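La planificación no era el problema

Llevo un tiempo oyendo que la manipulación robótica está a punto de resolverse a base de modelos cada vez mayores, y que el software de siempre (calibración, control de fuerza, registro de errores, herramientas para revisar lo grabado) es fontanería que ya se irá quitando. No me lo creo. Tampoco me lo creía en septiembre, cuando salió Dellitar con su planificador «universal» y medio sector se puso a reescribir el currículum.

El argumento de Dellitar, resumido con generosidad, dice que si el plan es bueno el brazo obedece. Se genera la trayectoria, se ejecuta y listo. En la demostración movían bloques rígidos, bien separados, sobre una superficie lisa y mate. Con bloques así también funcionaba lo que teníamos antes, y con bastante menos factura eléctrica.
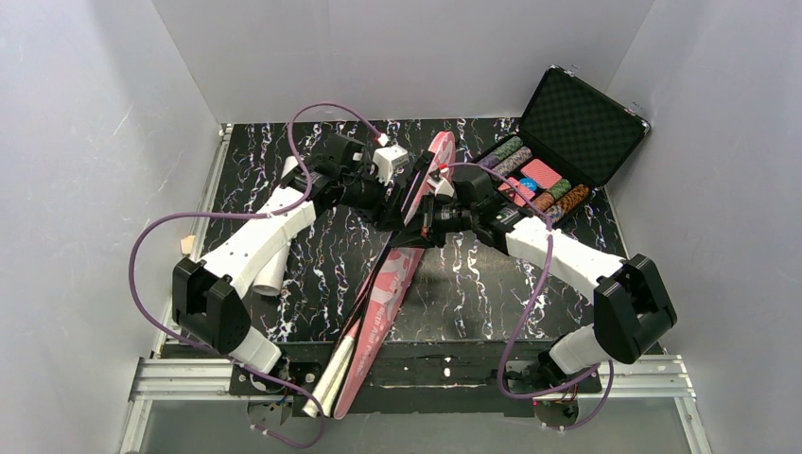 Un planificador de trayectorias necesita saber dónde termina un objeto, y ahí empieza mi desconfianza. Con una caja la pregunta tiene respuesta. Con una funda rosa larga y estrecha, sujeta por dos pinzas a la vez sobre un tablero negro lleno de vetas blancas, la respuesta depende de cuánto ceda el material, y eso no está en ningún modelo geométrico. Cada brazo puede tener su trayectoria impecable, libre de colisiones, y entre los dos arrugar la pieza o perderla. Lo que hace falta es que los dos lazos de control se hablen, y a una frecuencia decente. En Katton publicaron una prueba con 475 intentos a dos brazos y presumían de la tasa de éxito; hubo que bajar hasta el apéndice para enterarse de que en 37 de ellos había intervenido una persona. No digo que sea trampa. Digo que un número así va en la primera página.

Luego está la percepción, de la que se habla como si fuera asunto cerrado. Entrenamos con 2.000 episodios, nos dicen, y el sistema generaliza. ¿Generaliza a qué? Los brillos siguen engañando a los estimadores de profundidad, y un reflejo en metal cromado pegado al borde de una pieza basta para ensuciar la segmentación. La cámara de muñeca ayuda, desde luego, pero ve el mundo por encima de sus propios dedos, y justo en el momento del agarre es cuando tapan lo que más interesa.
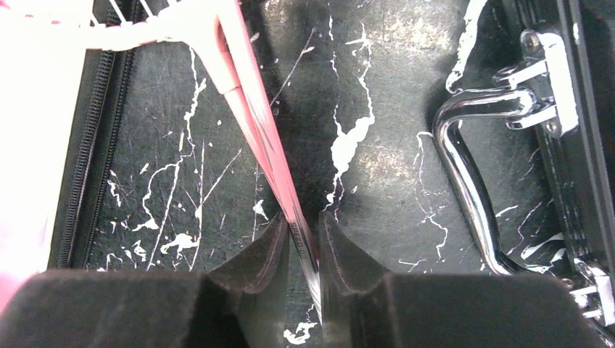 Edvin Rustad me contestó por correo que exagero, que una política bien entrenada aprende a vivir con la oclusión igual que lo hace cualquiera que busca las llaves en el bolsillo, y que pedir una segmentación limpia en el instante del contacto es una manía de los que venimos de la visión clásica. Algo de razón tiene. Le respondí que en el bolsillo hay tacto, y que la mayoría de las políticas que me enseñan siguen sin usarlo.

No me contestó a la otra pregunta: cuando el sistema falla, ¿con qué herramienta se averigua si falló la cámara, el plan o el controlador? En Atinga tienen un visor que sincroniza las dos muñecas con los pares de cada articulación. Es feo, tarda en cargar y vale más que el planificador entero de Dellitar. Mientras no vea uno parecido en los demás, seguiré leyendo los apéndices primero.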